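4.2 Freiwilliges Handwerk und Gruppenbindung in Zondetum

Das Online-Rollenspiel Zondetum trennt den Kampf zwischen Spielern vollständig vom übrigen Spielgeschehen. Weniger untersucht ist der Bereich der Versorgungsberufe, zu denen Kochen, Gerben und Alchemie zählen. Huanca und Eren haben gezeigt, dass diese Berufe von einem großen Teil der Spielerschaft nur bis zur ersten Rangstufe verfolgt werden. Unsere Auswertung bezieht sich ausschließlich auf das Kochen, das seit der Überarbeitung im Februar ohne Voraussetzungen erlernt werden kann.

Grundlage sind die Protokolle von 1.286 Spielfiguren auf den Servern Dolley und Jorik. Nach Ausschluss von Zweitfiguren verblieben 1.126 Figuren. Als aktiv gilt eine Figur, die im Erhebungszeitraum mindestens 300 Gerichte hergestellt hat. Stichtag der letzten Abfrage war der 19. November. 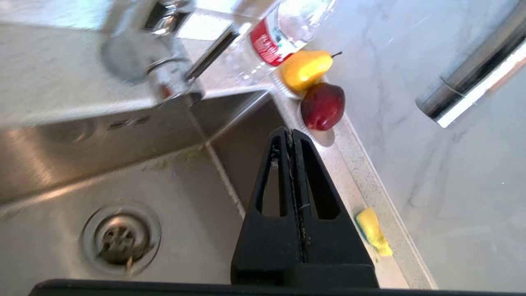 Auf beiden Servern kochen Mitglieder fester Gilden häufiger als ungebundene Spieler. Der Unterschied ist auf Jorik deutlicher ausgeprägt. Dort vergeben die Gilden Vorratslisten, und wer sich einträgt, erhält Zugriff auf das gemeinsame Lager. Auf Dolley läuft der Austausch überwiegend über das Auktionshaus, in dem einfache Eintöpfe meist unter dem Preis ihrer Zutaten angeboten werden. Mehrere Befragte gaben an, dort nur noch Festmahle einzustellen, deren Wirkung für die gesamte Schlachtgruppe gilt.

Kinoshita deutet niedrige Preise dieser Art als Zeichen eines übersättigten Marktes. Für Dolley halten wir das nur teilweise für zutreffend. Ein Teil der Angebote stammt von Figuren, die gerade eine Rangstufe abschließen und die Nebenprodukte abstoßen wollen. Gewinn wird in dieser Phase nicht erwartet. Sobald die Stufe erreicht ist, verschwinden diese Anbieter in der Regel wieder aus den Listen.

Der Erfahrungsgewinn je Gericht sinkt ab dem zweiten Rang stark. Für den Titel »Küchenmeister« sind bis zu 2.000 weitere Herstellungsvorgänge nötig, sofern keine Bonusgegenstände eingesetzt werden. In den Gesprächen wurde dieser Abschnitt überwiegend als Nebentätigkeit beschrieben, etwa während der Wartezeit auf eine Gruppe.

Abbildung 3: Reiskocher der Marke Midea mit geöffnetem Deckel, im Innentopf Wasser und zerkleinertes grünes Gemüse.
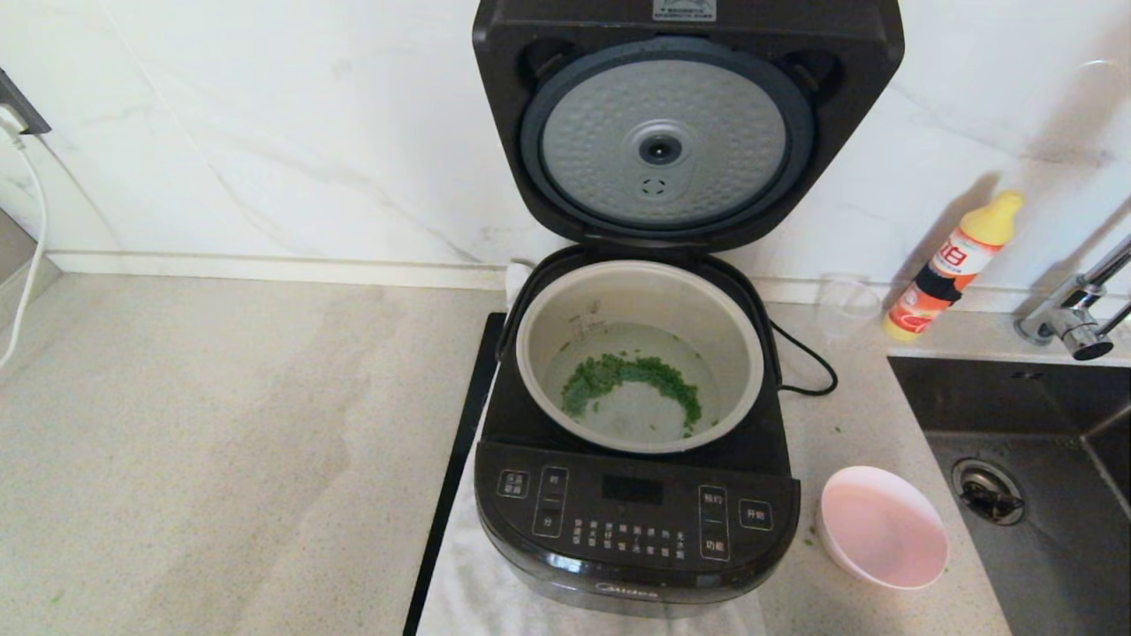 4.3 Einschränkungen

Die Protokolle erfassen keine Absprachen außerhalb des Spiels. Adugna und Roman weisen darauf hin, dass Gilden ihre Vorräte oft über externe Sprachkanäle planen. Ein Vergleich mit dem kleineren Server Gautam war nicht möglich, da dort im Erhebungszeitraum andere Rezeptkosten galten.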